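Two Arms, One Cup: Final Report of the Jirar Project

Group members: Aidan Lenihan, Valeriano Arrieta, Sølve Wallin
Supervisor: Arlindo Medeiros

1. What we said we would do

Our proposal promised a pair of robot arms that could tidy a desk. The desk would have pens, mugs, paper, a stapler and, in one ambitious paragraph written by Valeriano very late at night, a banana. Arlindo read the proposal, crossed out everything except the pens, and wrote "one container" in the margin. We would like to thank him for this. At the time we did not.

The project as delivered is called Jirar, and it puts pens in a paper cup. One arm has a hand with several fingers and the other has a plain two-finger gripper. Both are taught by demonstration: a person steers the arms through the task, the movements are saved, and a model is trained to copy them. The interesting part was meant to be the difference between the two ends. A hand can do more but has more ways of going wrong, and we wanted to know whether it was worth the bother for a job this dull.

2. Set-up

We were given bench space in the Garkden lab, on the condition that we left it as we found it. The table is white and so is the cup, which made life hard for our first attempt at finding the cup by its outline. Sølve suggested a red cup. Aidan said that would be cheating. We argued for most of an afternoon and kept the white one, and the outline method was dropped a week later anyway.

The arms are controlled from one desktop computer. Our recording program, Plistine, started life as Aidan's coursework for another module and still prints a message about bus timetables when it closes. It saves the joint positions and the camera pictures together. For the first fortnight it saved them with a delay between the two, so every early recording taught the arm to react to things slightly before they happened. We threw all of those away.

3. Collecting demonstrations

We recorded 597 demonstrations in all, not counting the ones lost to the timing fault. After going through them we kept 469. The rest were removed for the following reasons:

The pen missed the cup and the person steering pretended it hadn't.
The cup fell over.
The two arms met.
Someone stopped halfway to answer a question.

Steering the gripper took ten minutes to learn. Steering the hand took Valeriano three sessions and took the other two of us rather longer. The fingers close at slightly different speeds, so a pen that looks well held can start to roll just as you lift it. We found it best to close the hand slowly, wait, and then raise it a little before moving sideways. This waiting turned out to matter later on, as the model learned to wait as well, sometimes for a very long time.

4. Testing

We ran 157 test attempts in December, with the pens placed by hand in different spots before each one. Our rule for success was strict: the pen had to end up in the cup and the cup had to end up standing. We added the second half after an early run in which the pen went in beautifully and the whole lot went off the table.

The gripper was the more reliable of the two when the pen lay flat and clear of everything else. The hand did better with awkward angles, and it was also responsible for nearly all the dropped pens. Passing a pen from one arm to the other was listed in our plan as a stretch goal. We managed it 6 times. Finbarr Mac Giolla from the year above, who had kindly come to watch, saw none of them.

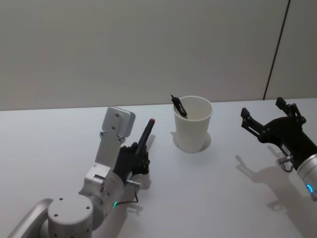 Why use a paper cup instead of something heavier?
Because a heavy cup hides mistakes. A paper one tips when it is knocked, so a clumsy approach counts as a failure in the results, and we could see which movements needed more demonstrations.

5. What went wrong

Most of our lost time had nothing to do with learning. A loose connector cost us two days, and we spent the first of them blaming the software. We also trained one model overnight on the wrong folder, which held nothing but test recordings of Sølve waving the gripper about. The resulting behaviour was cheerful and of no use.

The model copes badly with a pen near the edge of the table, where we have few demonstrations - none of us liked steering there. It has faithfully picked up our reluctance.

6. If we did it again

We would check the timing before recording anything. We would write down who steered each demonstration, as Aidan's are quick and Sølve's are careful and the model seems to have settled on an uneasy average. We would also agree on a naming scheme for files before there were several called "final".

The recordings and the code have been copied to the Lyons shared drive for next year's group, along with a page of notes on starting up the arms in the right order. The bus timetable message is still in there. Aidan says he will take it out.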